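# Chapter 4: Organising a Knockout Competition

## Introduction

A knockout competition removes one side from each tie until a single winner remains. The form is simple to explain to players and spectators, and it makes light demands on pitches and officials once the early rounds are over. It also ends the season of half the entrants after a single match, and an organiser must decide at the outset whether this is acceptable to the clubs concerned.

This chapter deals with football cups played at county and district level. League competitions were treated in Chapter 3, and the draw for group stages is left to Chapter 5. Readers should already be familiar with the registration of players and the duties of the match secretary.

## 4.1 The number of entrants

A draw is even only when the number of entrants is a power of two. In all other cases some clubs must receive a bye in the first round. The Demdale District Cup, used throughout this chapter, accepts 56 clubs. The next power of two is 64, so eight clubs receive a bye and the remaining 48 play 24 ties. The second round then contains 32 clubs, and no further byes are needed.

Byes should be given only in the first round. A bye awarded later in the competition is difficult to defend to the clubs that did not receive one. The rules must state whether byes are drawn at random or given to the clubs that went furthest in the previous season.

## 4.2 Replays and extra time

Until 2000 the Demdale rules provided for a replay at the ground of the visiting side whenever a tie was level after ninety minutes. Replays placed a heavy burden on the calendar, above all in January, when frozen pitches had already caused postponements. The present rules require extra time and, where necessary, penalty kicks on the day.

## 4.3 Gate money and costs

In the early rounds the home club keeps the gate and pays the match officials. From the semi-final onwards, receipts are pooled. At a final attended by 500 spectators, the choice of a neutral ground may have a greater effect on income than the price of admission. Section 4.6 sets out a model account.

### Terms used in this chapter

**Bye:** passage to the next round without playing.

**Tie:** a single meeting between two sides, including any extra time.

**Seeding:** the separation of stronger sides in the draw.
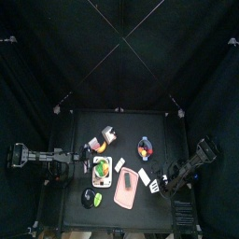
*Figure 4.1. Table enclosed by black fabric, with two robot arms.*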